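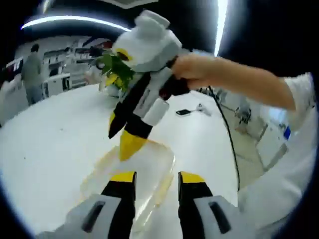
Cast iron on a glass top, am I ruining it?
Kitchen Talk > Cookware > General

pelhamstreet
OK so I finally gave in and bought a proper cast iron skillet, a 12 inch Nemero, and two weeks later we moved into a place with a glass top stove. My timing is amazing. The booklet that came with the stove says cast iron is "not recommended" and leaves it there. No explanation, no "if you must, do it this way." I've been using it anyway because I love it, but every time I set it down I wince. Does anybody here cook on cast iron on glass every day? Also the middle of the pan gets way hotter than the edges and my pancakes come out looking like targets. Help!

gravyboat_77
Every day for nine years. One scratch, and that was from a grain of sand or something under a teakettle. Lift it, don't drag it, wipe the bottom before it goes on. You'll be fine.

For the pancakes, you're heating it too fast. Put it on low (I mean low, like 3 out of 10) and leave it alone for a good ten minutes. Then pancakes.

mudroom
Going to disagree with gravyboat. I cracked one. Set a Dutch oven down a little harder than I meant to, full of chili, and heard a noise I still think about. The replacement glass was most of the price of a new stove, so we bought a new stove. It was coil. I'm never going back and I don't care how ugly the drip pans get.

gravyboat_77
Well sure, but a full Dutch oven of chili would have cracked a lot of things. A skillet weighs what, eight pounds?

mudroom
Eight pounds with nothing in it. People put chickens in them.

tallow_and_thyme
The hot middle is partly burner size. If your biggest burner is 9 inches and your pan is 12, the outside ring of iron is just sitting out there in the cold. Cast iron holds heat great but it spreads heat badly, everybody gets those two mixed up. I preheat mine in the oven at 350 while I'm making the batter, then move it to the stove. Even all the way across. You need a real pot holder for this, please don't use a dish towel like I did.

pelhamstreet
Oh that's smart! I hadn't thought of the oven. Biggest burner is 9, you guessed it exactly. Was it a damp dish towel by any chance?

tallow_and_thyme
It was damp. I learned about steam.

oldbarnwife
What are you seasoning it with? A brand new Nemero comes pretty rough, at least mine did, like a cat's tongue. I did four rounds of Crisco in the oven, upside down, an hour each at 450, and wiped it off like I'd made a mistake putting it on. The wiping is where people go wrong. If you leave any extra it goes sticky and you'll be scrubbing brown goo for a month.

Do the bottom of the pan too, and make sure it's really wiped clean, or the extra will bake onto your glass.

kestrel_lane
Please not Crisco, flaxseed oil all the way. I did six coats and it looked like a black mirror.

oldbarnwife
And how long before it flaked off?

kestrel_lane
...three months. OK but it was beautiful for three months.

gravyboat_77
Every flaxseed story ends like that. Mine came off in sheets into a frittata. Canola. It's cheap and it's already in your cabinet.

pelhamstreet
I've got canola so canola it is. And yes mine is rough too! Does it smooth out, or do I need to sand it? I saw a guy online take his down to bare metal with a sander and start over. He started at 100 grit and worked his way up to 2000 and then 3000 and it came out like a dinner plate.

mudroom
Don't sand it to 3000, good grief. Seasoning needs something to grab. I hit an old one with 100 grit just to knock the bumps down and stopped there, and it's the best pan I own. My brother-in-law went all the way to shiny and his eggs slide around great for one breakfast, then the seasoning peels and he's back in the garage.

oldbarnwife
I wouldn't sand it at all. Use a metal spatula with a flat front edge and rounded corners, and cook. It wears smooth by itself. Mine took a year or so of bacon and cornbread. You're in too much of a hurry, all of you.

tallow_and_thyme
Seconding the metal spatula. I have the Veven one and the corners were sharp enough out of the box that I took a file to them, but it's been good since.

kestrel_lane
Can I ask a dumb question in somebody else's thread. Soap or no soap? My mother-in-law about fainted when she saw me use dish soap on hers.

gravyboat_77
Soap is fine. The no soap thing is from when soap had lye in it. Just don't soak it and don't put it in the dishwasher.

mudroom
No soap. Coarse salt and a paper towel. I know what you're going to say and I don't care, mine has never seen soap and it's perfect.

gravyboat_77
Your pan tastes like last November, mudroom.

mudroom
And last November was delicious.

pelhamstreet
Update! Did three rounds of canola last night, wiped it like crazy, preheated in the oven this morning while the coffee was going. The pancakes were brown ALL the way out to the edge. The first one stuck a little but the first one always does. I'm still wincing when I put it on the glass. Is there such a thing as a pad or a ring I can put under it?

tallow_and_thyme
Don't put anything between the pan and the glass while it's on. It traps heat and that's hard on the burner. Just set it down slow.

oldbarnwife
What she said. And check whether the bottom is flat, by the way. Put it on the counter and push on one side. If it spins or rocks it'll never heat right on glass, and I'd send it back while you still can.

pelhamstreet
Just checked and it rocks a tiny bit. Barely. Now I'm going to be thinking about that all day. How much is too much?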